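Review: Ullix, a training method for two-arm table clearing

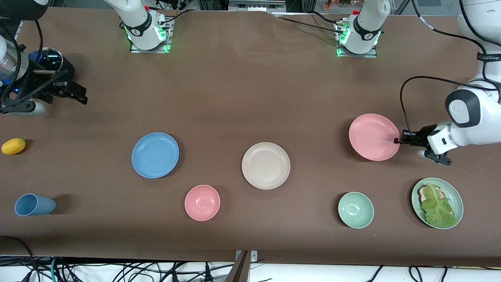

The left arm's gripper at the rim of the large pink plate, tableware spread out on brown.

Ullix is a way of training two-arm robots from recorded demonstrations. Darmawan Hartono wrote most of it, and the code came out in April. I spent two weeks reading the paper and running the code on my own arms.

The main idea is simple. Most methods give every moment of a demonstration the same weight. Ullix gives more weight to the moments just before and after the fingers touch something. The authors trained on 3,963 demonstrations, then dropped to 2,025 and lost very little. I'd call that the most useful result in the paper.

Plates are where it helps most. A wide, shallow rim is hard to grip, and my old policy (Saragih, default settings) often pushed the plate away. Over 40 trials each, Ullix missed the rim far less. Bowls improved a little. Cups lying on their side did not improve at all, and the paper hardly mentions them.

Setup took me most of an afternoon. The config file is poorly explained, and the weighting window has to be tuned by hand. Aiman Entili posted working values on the project forum, and I'd start with those.

Training is slower than with Saragih and needs more memory. If your robot mainly handles flat dishes, it's worth the trouble. For cups I'd wait for the next release.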